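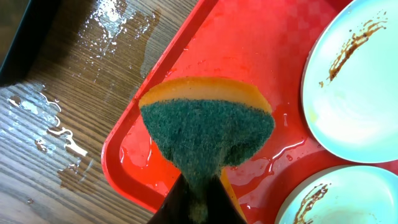
Do I need a programmer on staff to run the Susel plate station?
Anybody who can show a new hire how to wipe a plate can set one up, and in our kitchen the people who run it are the same people who used to stand at the sink all night.

I manage the back of house at Murnthorpe, and Awwad (the folks who sell the Susel) asked if I'd write the words for their product page. I said sure, as long as I could write it my way. So this is me talking, and they've promised to leave it alone!

What you get is a two-arm station that goes on a regular table, no bolting to the wall, no fancy plumbing. It does the pre-wash, meaning the sauce and the stuck bits that have to come off before a plate goes in the machine. We still load the racks by hand. We still do every pot by hand too, and I don't see that changing any time soon.

The sponges are whatever you already buy. We tried the pricey ones and went right back to the kind with foam on one side and a scrubby on the other. Change them often, more often than you think, because a worn-out sponge slips and then you get a plate that needs a second go.

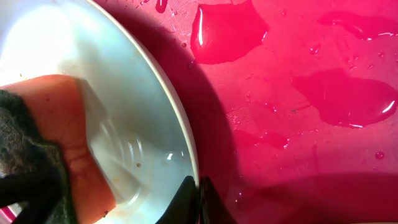 Second goes do happen, by the way. Dried egg is the worst, and anything with melted cheese that sat out through a long lunch. My crew learned pretty fast to pull those and let them soak first, and now it's just part of how we sort the dirties when they come back (egg and cheese left, everything else right). If you're picturing a setup where you walk off and come back to a stack of spotless dishes, you'll be let down. If you want fewer hours bent over a sink, keep reading.

What changed for us was mostly the shifts. We used to have two people on pre-wash at dinner, and now one person minds the station and the other one floats between prep and the rack end. Same pay, same hours, I made sure of that before I signed anything. There was some grumbling in the first weeks, mostly over who got to float, so we swap every 30 minutes and that settled it.

The stuff people ask me for:

Plates per day, our kitchen: 3,000 on a busy one, and that's counting both stations
Training for a new person: 5 shifts alongside someone who knows it
Table length needed: 122 cm
Arms: two, on a shared base rail
Tray and sponges: use your own
Control software: Sesero, comes with it

Sesero is the part I was most worried about and it's fine. Big stop button, plain words on the screen. I do wish the sound alerts were louder, since a dish room is not a quiet place.
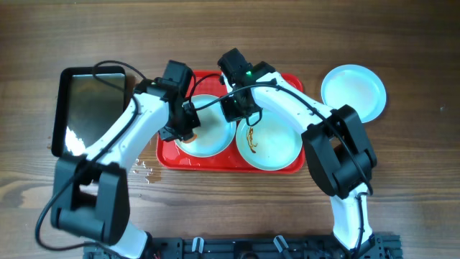 One of our dinner crew read this over my shoulder and told me I'd made it sound too easy, that minding the station is its own kind of tiring, all watching and no moving, and that I should tell people to put a stool and a decent mat next to it. Fair enough. Get the stool. She also wants it on the record that her wrists feel better than they did last November.

Awwad does the install and comes back once to check on things. Ask them to come during a real service and not in the middle of a dead afternoon, you'll learn a lot more. Spare gripper fingers are sold in pairs and I'd order an extra set up front.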